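Koltotbridge Final Report: Collecting Demonstrations for a Fetch and Place Policy

1. What we set out to do

Short version: we wanted a learning system that can pick up small household things and put them somewhere else, and for that you need examples. Lots of them. Last year's group trained on a public set and the policy was hopeless in our room, so this year the whole project was the examples. Two grippers, held in the hands, each with a camera on it. You do the task, the cameras record, the software (we called our pipeline Parkach) cuts it into episodes.

Target was 800 usable episodes by the end of November. We got there but late.

2. Room and setup

Everything ran in one room on the ground floor. Furniture got moved between sessions on purpose, so the policy would not learn one fixed layout. Chairs, a low table, boxes, screens, whatever was on hand. Tracking was the first real headache. 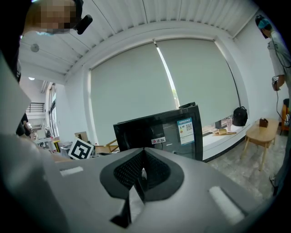 Tracking has to recover where the hand was at every moment, and when it fails the episode is useless. Our early failure rate was bad. Main suspects were fast wrist turns and big surfaces with nothing on them to lock on to. A glossy dark monitor is about the worst thing to point at, reflections of the room slide around on it as you move and the tracker follows those instead. The black and white marker board propped up over on the left was meant to help with that, but it only helps if the camera sees it, and in a lot of early takes people turned away from it right after starting. We added a rule: start each take with a slow sweep across the board, hold still, then begin. Failures dropped a lot after that. Should have done it from the first session.

Light was the other thing. Blinds up gives strong daylight and the exposure jumps when you turn to the window. Blinds down is steadier but then everything we collect looks the same. We ended up mixing both and writing down which was which (mostly).

3. Session procedure

Final version of the checklist, after many edits:

Charge everything the night before.
Wipe lenses. Fingerprints ruined one whole afternoon.
Sync clocks on both grippers and the head camera.
Say the task name out loud at the start of the take.
Slow sweep, hold, go.
Open the fingers fully before and after each grasp.
If you drop something, finish the take anyway and tag it as a drop.

We wanted to throw the drops out at first. Kept them in the end, tagged, becuase the next group may want recovery examples.
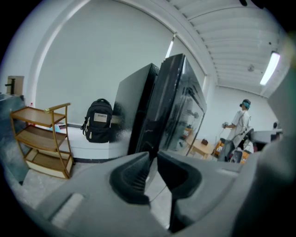
Negash Robotics Club, Student Projects

4. Problems with the data

Sessions with more than one person in the room were faster but messier. People walk through the view, cables cross the floor, somebody's arm shows up during a grasp. We argued about whether to keep those takes. Decision: keep if the hands and the object stay clear, drop otherwise. The labeling tool (Potonell) has a flag for it now.

Bigger problem was style. Each of us grasps differently. One person comes in from the top every time, another from the side and fast. With a small set the policy sort of averages the two and closes on air. We wrote a half page grasp guide and after that the takes look a lot more alike. The early ones are still in the set, tagged "pre-guide", so train with and without and compare.

Two-handed tasks took the longest by far. Both grippers have to stay tracked the whole time, so double the chances to lose a take.
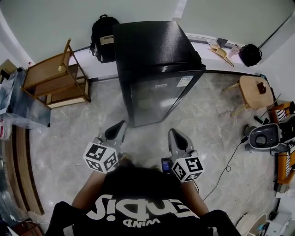
For those we also used a head view, mainly so the labeler can tell which hand is doing what. Syncing three streams by hand was miserable. Parkach does it from the clocks now but check the first few episodes of any session, there is still a drift bug on long recordings that we did not find.

5. Results

We trained on the full set and tested on 7 objects, none of them used in training. Success over all trials was 58 percent. Most misses were at the last moment, fingers closing a little early. Flat objects were the worst, soft ones fine. Pre-guide episodes removed: slightly better, but we ran out of time to repeat it enough to be sure.

6. For next year

Write the grasp guide before collecting anything. Fix the drift bug. Get a second room, our set only knows one ceiling and one floor. And label the same day, we left it for the last two weeks and it was awful, half the notes made no sense by then.

Raw recordings are on the club drive under koltotbridge, labels in the Potonell folder next to it.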